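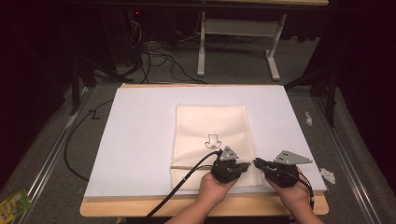
손으로 드는 집게와 로봇: 워지어(Wosier) 집게 키트 알아보기

글: 송귈 바이살(Songül Baysal)
읽는 이: 초등학교 고학년

로봇 팔의 끝에는 물건을 잡는 부품이 달려 있습니다. 이 부품을 그리퍼라고 부릅니다. 우리말로는 집게라고 해도 됩니다. 그리퍼는 대개 로봇 팔에 나사로 고정되어 있지만, 사람이 손에 들고 쓰는 그리퍼도 있습니다. 워지어 집게 키트는 손에 드는 그리퍼 두 개를 한 벌로 묶은 제품입니다. 이 글에서는 키트가 어떻게 움직이는지, 무엇을 기록하는지, 빌려 쓸 때 무엇을 지켜야 하는지를 설명합니다.

1. 손에 드는 집게가 필요한 까닭

로봇에게 일을 시키는 방법은 여러 가지입니다. 가장 오래된 방법은 명령을 하나하나 적는 것입니다. "앞으로 간다, 멈춘다, 집게를 닫는다, 위로 든다"처럼 순서를 적어 주면 로봇은 적힌 대로 움직입니다. 상자처럼 딱딱하고 모양이 정해진 물건이라면 이 방법으로 충분할 때가 많습니다.

천은 다릅니다. 수건을 책상에 던져 놓을 때마다 주름의 모양이 달라집니다. 모서리가 밑으로 말려 들어갈 때도 있고, 위로 솟을 때도 있습니다. 모든 경우를 미리 명령으로 적어 두기는 매우 어렵습니다.

그래서 쓰는 방법이 시범입니다. 사람이 같은 일을 여러 번 해 보이고, 그 움직임을 숫자로 저장합니다. 컴퓨터는 저장된 시범을 비교해서 "천이 이런 모양일 때 집게는 저쪽으로 움직였다"는 관계를 찾습니다. 이 과정을 모방 학습이라고 합니다.

시범을 맨손으로 보이면 문제가 하나 생깁니다. 사람 손에는 손가락이 다섯 개 있고, 손가락마다 마디가 있습니다. 로봇의 집게에는 턱이 두 개뿐입니다. 사람이 새끼손가락으로 천을 살짝 누르면서 엄지와 검지로 모서리를 잡았다면, 로봇은 그 동작을 똑같이 따라 할 수 없습니다. 사람도 로봇과 같은 모양의 집게를 들고 일하면 이 차이가 줄어듭니다.

2. 키트의 구성

워지어 집게 키트의 상자에는 다음 물건이 들어 있습니다.

- 왼손용 집게와 오른손용 집게
- 집게를 기록 상자에 잇는 케이블 두 줄(한 줄의 길이 4미터)
- 기록 상자와 전원선
- 흰색 작업판
- 연습용 천
- 보호자용 설명서와 어린이용 그림 설명서

집게 하나의 무게는 케이블을 빼고 185그램입니다. 턱은 최대 42밀리미터까지 벌어집니다. 접은 손수건이나 연필, 작은 나무토막은 이 폭 안에 들어갑니다. 두꺼운 책이나 큰 컵은 들어가지 않으므로 잡을 수 없습니다. 억지로 밀어 넣으면 턱의 축이 휘어집니다.

왼손용과 오른손용은 턱의 생김새가 같습니다. 다른 것은 손잡이의 기울기와 케이블이 나오는 쪽입니다. 두 개를 바꾸어 들어도 움직이기는 하지만 손목이 불편하고, 기록에서 왼쪽과 오른쪽이 뒤바뀝니다.

케이블이 있는 제품을 불편하게 여기는 사람도 있습니다. 무선 제품과 비교하면 팔을 돌릴 때 줄이 걸리는 일이 잦습니다. 대신 충전을 하지 않아도 되고, 신호가 늦게 도착하는 일이 적습니다. 워지어는 무선 집게를 만들지 않습니다.

3. 집게가 기록하는 것

집게로 천을 접는 동안 기록 상자에는 세 종류의 값이 저장됩니다.

첫째는 위치입니다. 집게가 책상 위 어느 곳에 있는지를 가로, 세로, 높이로 나타냅니다. 모눈종이에 점을 찍을 때는 가로와 세로만 있으면 됩니다. 집게는 위아래로도 움직이므로 높이가 더 필요합니다.

둘째는 기울기입니다. 위치가 같아도 턱이 아래를 향할 때와 옆을 향할 때는 잡히는 모양이 다릅니다. 천의 모서리를 들어 올릴 때에는 턱을 조금 눕히는 편이 좋고, 판 위의 토막을 집을 때에는 세우는 편이 좋습니다.

셋째는 턱이 벌어진 정도입니다. 완전히 닫혔으면 0이고, 다 열렸으면 가장 큰 값이 됩니다. 천을 잡으면 천의 두께만큼 틈이 남으므로 값이 0까지 내려가지 않습니다. 이 작은 차이를 보고 컴퓨터는 턱 사이에 무엇이 끼어 있는지 짐작할 수 있습니다. 아주 얇은 천이라면 차이가 너무 작아 구별하지 못하기도 합니다.

값마다 시각이 함께 붙습니다. 시각이 없으면 어느 쪽 집게가 먼저 움직였는지 알 수 없습니다. 수건을 접을 때에는 한쪽이 천을 누르고 다른 쪽이 당기는 순서가 중요하므로, 두 집게의 시각은 같은 시계에 맞추어 기록됩니다.

집게는 힘을 재지 않습니다. 세게 눌렀는지 살짝 눌렀는지는 기록에 남지 않습니다. 달걀이나 두부처럼 힘 조절이 중요한 물건을 연습하려면 힘 센서가 달린 다른 제품이 필요합니다.

4. 흰 판과 밝은 천

작업판을 까는 첫 번째 목적은 작업 범위를 정하는 것입니다. 판 밖으로 천이 나가면 그 시범은 거기서 멈추고 다시 시작합니다. 두 번째 목적은 바닥의 무늬를 가리는 것입니다. 나뭇결이나 식탁보의 무늬가 보이면 카메라를 함께 쓰는 프로그램이 무늬를 물건의 가장자리로 잘못 읽을 수 있습니다.

흰 판 위에 크림색 수건을 놓으면 두 색이 비슷해서 경계를 찾기가 어렵습니다. 사람의 눈은 그림자와 주름을 보고 쉽게 구별하지만, 프로그램은 그렇지 못할 때가 있습니다. 수건에 검은 선으로 된 작은 그림이 있으면 방향을 알아보는 데 도움이 됩니다. 접은 뒤에 그림이 위를 향하는지, 밑에 숨었는지도 확인할 수 있습니다.

처음 연습할 때에는 판과 색이 뚜렷하게 다른 천을 씁니다. 익숙해지면 밝은 천으로 바꿉니다. 로봇이 실제 집에서 만나는 수건은 색도 크기도 제각각이므로, 시범에 쓰는 천도 한 가지로만 정하지 않는 편이 좋습니다.

5. 수건 접기 시범의 순서

플릿우드(Flitwood) 체험 교실에서 쓰는 순서를 옮겨 적습니다. 교실을 맡은 투란 로스타미(Touran Rostami) 선생님이 그림 설명서의 순서를 조금 고친 것입니다.

1) 작업판을 탁자 위에 놓고 흔들리지 않는지 눌러 봅니다.
2) 케이블이 탁자 앞으로 내려가게 정리합니다. 다리나 의자에 감기지 않게 합니다.
3) 두 집게를 판 위에 내려놓고 기록 상자의 영점 단추를 누릅니다. 초록불이 켜질 때까지 집게를 만지지 않습니다.
4) 천을 판 가운데에 펼칩니다.
5) 집게를 들고 시작 단추를 누릅니다.
6) 앞쪽의 두 모서리를 양쪽 집게로 잡습니다. 턱이 완전히 닫힌 뒤에 들어 올립니다.
7) 두 집게를 같은 높이로 유지하면서 뒤쪽 모서리까지 옮깁니다.
8) 모서리를 맞추어 내려놓고 턱을 엽니다.
9) 세로로 한 번 더 접습니다. 이때 한쪽 집게는 접는 선 가까이를 눌러 줍니다.
10) 두 집게를 천 앞에 내려놓고 멈춤 단추를 누릅니다.

맨손을 쓰지 않는 것이 원칙입니다. 주름이 생겨도 손바닥으로 펴지 않고 집게의 옆면으로 밀어서 폅니다. 손바닥으로 폈다면 집게 기록에는 아무 일도 없는데 천의 모양만 바뀐 것으로 남습니다. 컴퓨터는 그 사이에 무슨 일이 있었는지 알 방법이 없습니다.

천을 놓쳤을 때에는 두 가지 처리 방법이 있습니다. 다시 잡아서 끝까지 접었으면 그대로 저장해도 됩니다. 놓친 뒤에 다시 잡는 동작도 로봇에게 쓸모 있는 시범입니다. 천이 바닥에 떨어졌으면 저장하지 않습니다.

6. 좋은 기록과 고칠 기록

빠르게 접는다고 좋은 기록이 되지는 않습니다. 사람의 팔은 순간적으로 아주 빨리 움직일 수 있지만 로봇 팔에는 속도 제한이 있습니다. 로봇이 낼 수 없는 속도로 시범을 보이면 컴퓨터가 그 기록을 늘려서 써야 하고, 늘리는 과정에서 천의 흔들림이 맞지 않게 됩니다. 그림 설명서에는 물이 가득 든 컵을 옮길 때의 속도로 움직이라고 적혀 있습니다.

너무 오래 멈추는 것도 고칠 점입니다. 어디를 잡을지 생각하느라 집게를 공중에 들고 있으면, 로봇도 그 자리에서 멈추는 것을 일의 한 부분으로 배웁니다. 접는 방법을 먼저 머릿속으로 정하고 시작 단추를 누릅니다.

두 집게의 턱이 서로 부딪치는 기록은 지웁니다. 사람이 든 집게는 부딪쳐도 손목이 밀리면서 충격이 줄어듭니다. 로봇 팔은 단단하게 고정되어 있어서 같은 동작을 하면 턱이 부러질 수 있습니다. 집게 끝과 끝 사이에는 늘 틈을 둡니다.

팔을 몸 뒤로 돌리거나 탁자 밑으로 넣는 동작도 피합니다. 로봇 팔은 정해진 자리에 붙어 있어서 그런 곳까지 닿지 못합니다.

7. 기록이 로봇 팔로 가는 과정

저장된 시범은 기록 상자에서 컴퓨터로 옮깁니다. 컴퓨터에서는 먼저 잘못된 기록을 골라냅니다. 영점을 맞추지 않고 시작한 기록, 중간에 케이블이 빠진 기록이 여기에 들어갑니다.

그다음에 학습 프로그램이 시범을 읽습니다. 학습이 끝난 프로그램은 잔사이드(Zanside) 탁상용 로봇 팔에 넣어 시험할 수 있습니다. 잔사이드 팔의 끝에는 워지어 집게와 같은 크기의 턱을 달 수 있습니다. 턱의 크기가 다른 팔에도 프로그램을 넣을 수는 있으나 잡는 위치가 어긋나기 쉽습니다.

시험할 때 로봇은 저장된 움직임을 그대로 재생하지 않습니다. 지금 천이 어떻게 놓여 있는지 카메라로 보고, 시범에서 배운 관계를 써서 다음 움직임을 계산합니다. 따라서 시범에 한 번도 나오지 않은 모양으로 천이 놓여 있으면 엉뚱한 곳을 잡기도 합니다. 천이 두 번 꼬여 있거나 다른 물건 밑에 깔려 있을 때가 그렇습니다. 이런 모양의 시범을 더 모아서 다시 학습시키면 나아질 수 있습니다.

집게 키트에는 로봇 팔이 들어 있지 않습니다. 팔은 따로 사거나 빌려야 합니다. 상자 옆면에 팔 그림이 있어서 함께 들어 있다고 생각하기 쉬우므로 보호자가 주문할 때 확인해야 합니다.

8. 써 본 결과

플릿우드 체험 교실에서 토요일 수업에 키트를 썼습니다. 평가는 폴린 피커링(Pauline Pickering) 선생님과 아이샤 엘 카티브(Aicha El Khatib) 선생님이 나누어 적은 메모를 바탕으로 했습니다.

무게: 처음에는 가볍게 느껴지지만 여러 번 되풀이하면 손목이 뻐근합니다. 쉬는 시간을 자주 두어야 합니다. 팔꿈치를 탁자에 대고 쓰는 것은 괜찮습니다.

손잡이: 손이 작은 어린이는 방아쇠를 끝까지 당기기 어렵습니다. 워지어에서 따로 파는 작은 손잡이를 끼우면 나아집니다. 이 부품은 처음부터 상자에 넣어 두는 편이 맞다고 봅니다.

턱: 면 수건과 부직포는 잘 잡습니다. 미끄러운 안감 천은 자주 빠집니다. 턱 안쪽의 고무는 닳으면 바꿀 수 있고, 바꾸는 데 드라이버가 필요 없습니다.

영점 맞추기: 가장 자주 문제가 된 부분입니다. 초록불이 켜지기 전에 집게를 들면 처음부터 다시 해야 하는데, 기록 상자는 소리로 알려 주지 않습니다. 불빛이 작아서 창가에서는 잘 보이지 않습니다. 엘 카티브 선생님은 상자 위에 종이로 가리개를 만들어 붙였습니다.

그림 설명서: 그림은 정확합니다. 글자가 작고 "말단 장치" 같은 어려운 낱말이 설명 없이 나옵니다. 이 글의 끝에 낱말 풀이를 붙였습니다.

9. 빌리는 방법과 수업

키트는 에브라히미(Ebrahimi) 대여점에서 빌릴 수 있습니다. 한 번 빌리면 7일 동안 쓸 수 있고, 신청은 보호자가 합니다. 돌려줄 때에는 케이블을 느슨하게 감아서 상자의 홈에 넣습니다. 케이블을 집게 몸통에 감으면 이음매가 상합니다. 연습용 천은 빨지 않고 돌려주어도 됩니다.

잃어버리기 쉬운 부품은 턱 안쪽의 고무입니다. 빌린 날에 상자 안의 목록과 맞추어 보고, 빠진 것이 있으면 바로 대여점에 알립니다.

저장한 시범은 돌려주기 전에 컴퓨터로 옮기고 기록 상자에서 지웁니다. 집게 기록에는 얼굴이나 목소리가 들어가지 않습니다. 카메라를 함께 연결했다면 방 안의 모습이 저장될 수 있으므로 보호자와 함께 확인합니다.

집에서 쓰기 전에 배우고 싶으면 체험 교실의 수업에 올 수 있습니다. 7월 수업에서는 천 접기를 하고, 로봇 팔은 선생님이 움직입니다. 담당은 페린 르 고프(Perrine Le Goff) 선생님입니다.

10. 안전 규칙

턱 사이에 손가락을 넣지 않습니다. 닫히는 힘은 약하지만 살이 끼면 아픕니다.

머리카락이 길면 묶습니다. 소매의 끈과 목걸이도 턱에 걸릴 수 있습니다.

바닥의 케이블은 사람이 지나다니지 않는 쪽으로 돌립니다. 자리를 떠날 때에는 집게를 판 위에 내려놓습니다. 줄을 잡고 매달아 두지 않습니다.

음료는 다른 탁자에 둡니다. 집게와 기록 상자는 물을 막는 구조가 아닙니다. 젖었으면 전원선을 어른이 뽑고, 마를 때까지 켜지 않습니다.

로봇 팔이 움직이는 동안에는 팔이 닿는 범위 안에 손을 넣지 않습니다. 멈춘 것처럼 보여도 프로그램이 다음 움직임을 계산하고 있을 수 있습니다. 천을 다시 놓아야 하면 먼저 멈춤 단추를 누릅니다.

11. 낱말 풀이

그리퍼: 물건을 잡는 장치. 턱이 두 개인 것이 가장 흔합니다.

턱: 그리퍼에서 물건에 직접 닿는 부분.

말단 장치: 로봇 팔의 맨 끝에 다는 장치를 모두 이르는 말. 그리퍼, 흡착판, 붓, 드라이버가 모두 말단 장치가 될 수 있습니다.

영점: 위치를 잴 때 기준이 되는 점. 자의 0 눈금과 같은 구실을 합니다.

시범: 사람이 먼저 해 보인 일과 그 기록.

모방 학습: 시범을 바탕으로 컴퓨터가 움직이는 방법을 배우는 것.

센서: 위치, 빛, 온도, 힘 같은 것을 재어 신호로 바꾸는 부품.

양팔 작업: 두 팔이 함께해야 쉬운 일. 수건 접기, 병뚜껑 열기, 신발 끈 묶기가 있습니다. 한 팔로 수건을 접는 로봇도 있지만 천을 누르거나 당겨 줄 팔이 없어 순서가 길어집니다.

관련 글
- 로봇 팔의 관절은 왜 여러 개일까
- 잔사이드 탁상용 팔: 조립하기 전에 읽을 것
- 흡착판으로 종이 집기
- 카메라는 색을 어떻게 숫자로 바꾸는가
- 집게 턱의 고무 바꾸는 법

마지막 수정: 7월

문의: 플릿우드 체험 교실 안내 데스크 | © 플릿우드 체험 교실 | 맨 위로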